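Clalbridge have confirmed that Lovisa Tangen will miss the rest of the season. Scan showed a tear in the left hamstring, same leg as last year. Club statement went up this morning and is four lines long.

She finishes with 19 league goals from 24 starts. Next best in the squad is Anselmo Esteban's daughter Inés with six, and she has been playing wide left since the winter break.

Head coach Burgi Oberholzer was asked if the club would look at a short-term signing. Her answer: "The window is shut and the free agents are free agents for a reason. We go with who we have."

So who do they have? Miketska is the obvious one. She came on for Tangen against Sullell and held the ball up well enough, but she has only started twice all year and one of those was in the cup.

The other option is moving Olmedo up from midfield. She played there as a teenager. I don't love it - you lose the one player who can pass forward under pressure.
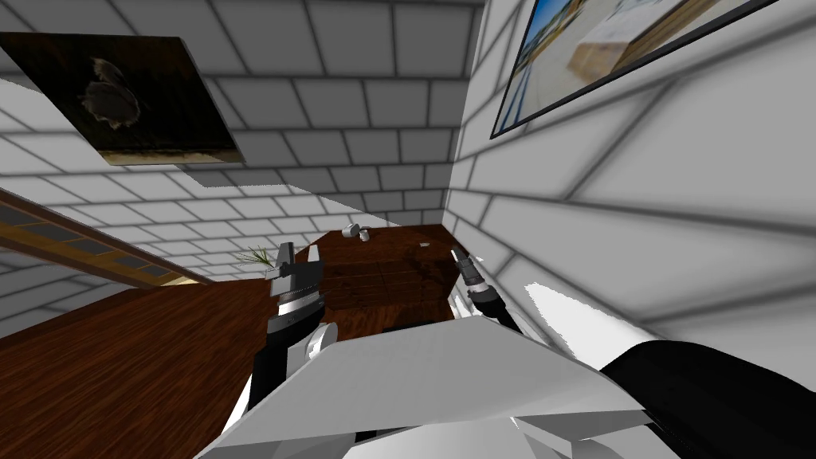

Robot grippers and a white torso panel in a computer simulation.

Fixtures left: Sullell away, then two at home, then the long trip north on the last day. Clalbridge are three points clear of the drop with a worse goal difference than both teams under them.

Attendance on Saturday's old ground record keeps coming up in my replies, so for the file: 2451 is the record, set in the promotion year. The last home game drew 607. It rained, and the kickoff was moved twice.

Correction to the post above, I wrote "Saturday's" and meant "the". Leaving it up.

Chi-keung Fu, the club physio, told local radio the injury happened in training on a normal sprint drill. No contact. He would not give a return date beyond saying she should be ready for preseason.

Some of you are asking about her contract. It runs out this summer. Apolinar Quezada, who handles the football side for the board, said in March that talks had started. I asked again today and was told there is nothing new.

My guess for the Sullell game is Miketska up front on her own and Olmedo staying where she is. Oberholzer has changed her shape once all season and they lost that one 4-0.

Sullell have their own problems. Their first-choice keeper is suspended and the backup has played one league game - a 1-1 draw where she saved a penalty.

Team news comes out an hour before kickoff. I'll post it in this thread.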